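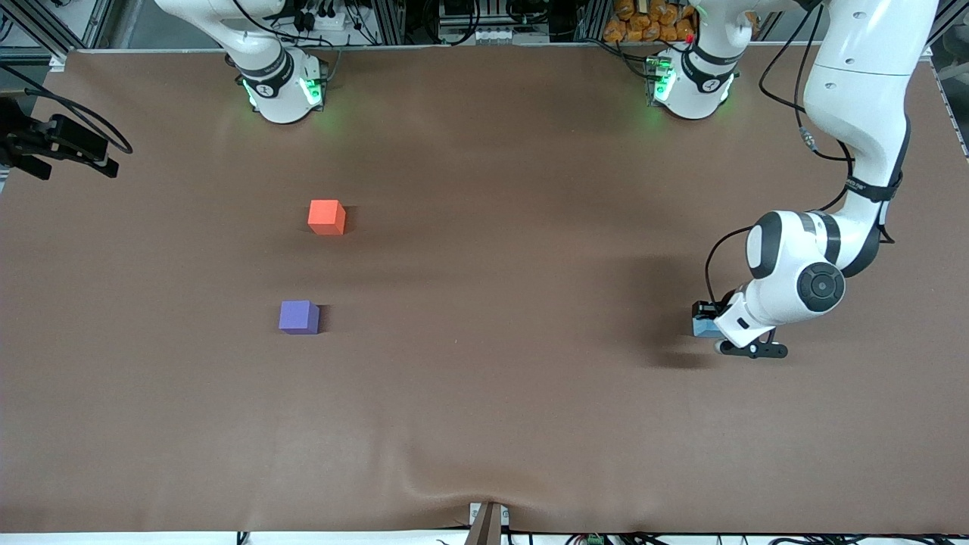
Ticket 143
Subject: Clatumell table cover still wrinkling in the middle
Opened by: Tobiloba Afolabi
Assigned to: Ertuğrul Çetinkaya, Findiven Home Support
Status: Open

Tobiloba Afolabi, Wednesday, 9:40 am
Hi there! I bought the big Clatumell cover in brown, the 2000 x 1000 one (those are millimeters, I had to get out a different tape measure), and I love the color and the matte finish, but I can't get it to lie flat. The edges are great. The trouble is near the center, where it dips a little and then wrinkles up toward the front. It's not huge, and if all I ever put on it was a coffee mug I'd probably let it go. But we use the table with a set of Drekemis color cubes, the small ones, and a cube that lands on a wrinkle sits crooked or tips. The orange-red and the purple behave themselves over on the left half. It's always the middle that gives me grief.

Things I've tried so far: smoothing it with my hands, smoothing it with a rolling pin, and lifting the front edge and letting it back down slowly. The rolling pin made a second wrinkle. Please tell me there's a trick to this.

Ertuğrul Çetinkaya, Wednesday, 11:15 am
Hi Tobiloba, thanks for writing in. A few questions before we talk about a replacement. Did the cover come rolled or folded? Is anything stuck down underneath, like tape or pads? And when you press on the dip, does it feel hard or springy?

Tobiloba Afolabi, Wednesday, 12:05 pm
Folded! In a flat box, which surprised me, as the listing said rolled. No pads. There is tape along the back edge because it kept creeping toward me, so I guess that counts as stuck down, sorry, I should have said so the first time. And it's springy. I push it down, it goes flat, I take my finger away and up it comes again.

Ertuğrul Çetinkaya, Wednesday, 1:30 pm
Springy is good news, it usually means trapped slack and the table itself is fine. Please peel off the tape, flip the cover face down, and leave it overnight with something flat and heavy along the old fold. Then lay it again starting from the center and work outward to both sides. No tape until the end, please.

Tobiloba Afolabi, next day, 10:20 am
OK, did all that. It spent nearly 22 hours face down under every cookbook I own plus my sister's atlas. Then I laid it from the center out, like you said, with my forearm because my hands kept dragging it. What I noticed is that the light fools you. I was chasing a "bump" for ages and it was a shadow, which moved when I leaned over. So now I check with a cube.
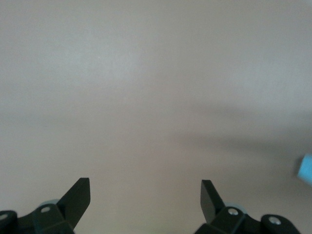 I use the light blue one for checking, because it shows up best against the brown and I can spot a tilt without crouching down. I set it in one place, look, move it a little, look again. Slow, but it beats guessing. Out toward the sides it sits nicely. Near the center I can still find one spot where it rocks, so I'd call this better but not fixed.

Two more questions. Can I use a warm iron on the back, through a dish towel? And would the felt underlay from Szczepańska help, or will it make the creeping worse?

Ertuğrul Çetinkaya, same day, 2:45 pm
Please skip the iron, it can leave shiny patches on the matte side. The felt is fine if you trim it a bit smaller than the cover. Give it one more night face down and write back here. If that one spot still rocks, I'll send you a new cover, rolled this time.

Tobiloba Afolabi, same day, 2:52 pm
Deal. Cookbooks are going back on tonight, and I'll pick up the felt on my way home!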